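Chettiar track saw, one season in

I bought the Chettiar track saw last April and said I'd write something once I had used it on a full job. The job was a run of built-in shelves and a desk top for a house in Clitville, and it's finished, so I have some notes.

The saw came as a kit with the rail in two sections, a joining bar and a hard case. I paid $756 for it. The case is too big and the latches are stiff. I keep the saw in it anyway because the rail connectors get lost otherwise.

Setup took most of an evening. The rails didn't line up end to end the first time, and I had to loosen the joining bar, press both sections against a long level and tighten the screws a little at a time. After that the joint was straight enough that I couldn't feel it when the saw went over. I check it again whenever I take the rails apart.
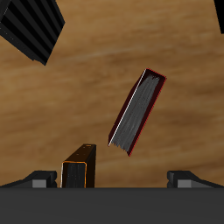
The blade in the kit has 32 teeth. It cuts plywood across the grain with very little splintering if the strip on the rail is fresh, and it leaves a rougher edge on solid oak. I replaced it with a Serker blade after the first 2 sheets and kept the original for rough work. Wycliffe Koech, who I share the shop with, still prefers the stock blade and says I was pushing too fast. He may be right. I slowed down later in the job and the oak came out cleaner.

Depth adjustment is good. The scale already allows for the thickness of the rail, so you set the number you want and cut. The bevel lock is not as good. It slipped once on me at a steep angle, and now I tighten it, tug on it, and tighten it again.

Dust collection depends on the hose. With the Branum vacuum hooked up I swept very little. The port is an odd size, though, and I needed a rubber adapter that wasn't in the box. Order one with the saw.
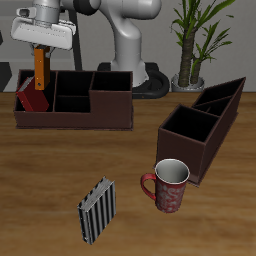 Robot arm and desk organizer on a wood tabletop.

I used the saw for six months before anything wore out. The first thing to go was the splinter strip, which is cheap, and the second was one of the small knobs that take up play between the saw and the rail. Jayanthi Chacko had a spare knob from her own kit and gave it to me. The replacement I ordered took three weeks to arrive.

I still use the table saw for narrow strips. Anything under a few inches wide is awkward on the rail because there's nothing to support the far side, and I don't like clamping scrap next to it for every cut. For full sheets I use the track saw every time now. Next I need to build a proper cutting table for it, with a foam top that folds flat against the wall.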